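Corrugated Board Grades: What Changes for Parcel Shippers

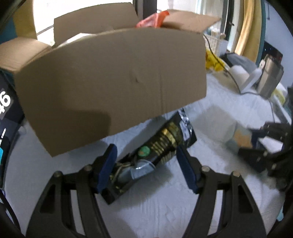
PACKAGING & MATERIALS

Thursday, May 29, 2025

Medach has revised the board table in its shipping guide. The new table replaces the one issued in March and applies to single-wall boxes only. Double-wall entries stay as they were.

The main change is the move from burst strength to edge crush as the listed value. Burst strength measures the force needed to rupture the face of the board. Edge crush measures the load a short upright section will carry before it buckles, and it is the better guide to how a box behaves in a stack. Customers who still order by burst grade can do so, but the guide no longer gives a direct conversion between the two. Liner weight and flute type both affect the result.

Humidity is now treated separately. Board stored at the Lazăr warehouse lost nearly 15 percent of its stacking strength over 7 days in damp air – enough to drop some cartons below their rated load. Stock should be kept off concrete floors and used in order of receipt.

Reused boxes are not rated. A crease across a panel lowers its resistance to buckling even when the liner is intact, and flaps that have been folded several times hold tape less well.

Minimum order quantities are 100 for stock sizes and 1000 for custom sizes cut at the Cumar plant. Printed board is still handled by Hemen and has its own lead times, listed on the last page of the guide.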